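**Bullus opens play kitchen lending shelf in Celorcombe**

CELORCOMBE, September 2026 – Bullus, the toy lending service of the Stojanović family shop, today opens a new shelf for pretend cooking. Families in Celorcombe can now borrow sets of toy food for up to 50 days, in the same way as they borrow puzzles and building blocks.

The shelf starts with 286 pieces, divided into nine sets. Each set is made for play on an ordinary table at home. A cloth, a shallow box and a few toy fruits and vegetables are enough for a small market stall, and children can sort, serve and pack away the food by themselves.

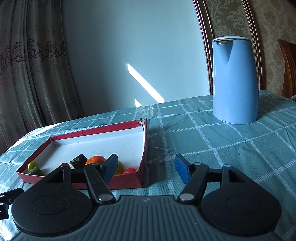 Parents who tried the sets in August asked most of all for simple storage. For this reason Bullus does not require the original packaging when a set is returned. Any clean box or lid of the right size is accepted – also an old one – if all the pieces are inside.

"We wish that the toys are used every day and not kept for special occasions," said a spokesperson for Bullus. "A scratch on a toy tomato is not a problem for us."

The new sets are paid for by Ciminance, a local savings club, which gave $3,286 to the project. The money also covers the replacement of lost pieces during the first year.

Borrowing is free for members of Bullus. New members can register at the counter of the Stojanović shop and take a set home on the same day. Larger groups, such as kindergartens, are asked to reserve in advance.

**Press contact:** Bullus, Stojanović shop, Celorcombe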